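Skultano debate channel publishes rules for guest interviews

Skultano, the online debate channel based in Platham, has published a written set of rules for its long-form interviews. The rules took effect with Wednesday's live stream and apply to all guests, including church leaders, music promoters and candidates for local office.

The channel is best known for its weekly call-in show on community issues, which has run for 144 episodes. Viewers have complained in the comments for several months that some guests were given too much room to speak without being challenged, while others were interrupted before they could finish an answer. The channel said in a post to subscribers that it had reviewed the complaints and found that the format was "not being applied the same way from one guest to the next."

Under the new rules, each interview opens with a statement by the guest of no more than 10 minutes. The host then asks questions from a list prepared in advance. Guests are told the topics but do not see the questions. If a guest declines to answer, the host may repeat the question once and must then move on, and the refusal is noted in the video description.

Money is covered in a separate section. Skultano will not pay guests, will not accept payment from them, and will not allow fundraising links to appear on screen during an interview. Links to a guest's own channel or ministry may go in the description, below the channel's own links. Sponsored segments stay in the show but must run before the guest is introduced.

Editing is also limited. Interviews that go out live will be archived in full. Recorded interviews may be cut for length, and the channel will keep the uncut file for 6 months so that a guest or viewer can ask for a disputed passage to be checked. Short clips posted to other platforms must carry a link to the full interview and a time stamp showing where the clip begins.

The rules were drafted with Nowakowski, a media consulting firm that has worked with several independent channels. The firm will handle disputes over edited passages for the first year – a task the channel had previously handled through direct messages. Requests go in through a web form and should receive a written answer within 3 working days.

Reaction among regular viewers was mixed. Some commenters welcomed the opening statement, saying it would put an end to arguments over who had been allowed to speak. Others said a fixed question list would make the show slower and would favor guests with media training. A rival channel, Modley Talks, said it had no plans to adopt similar rules and would continue to let its hosts decide how hard to press.

Skultano said the format will be reviewed in April. Call-in segments are not affected, and callers will still be screened by a producer before going on air. Older interviews will remain online in their current form.

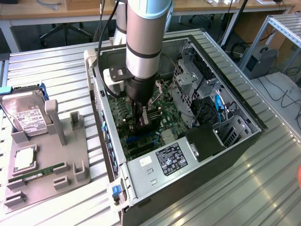 More in Online Media

Modley Talks adds a second weekly stream
Platham creators ask for clearer rules on reaction videos
Comment moderation: what small channels are doing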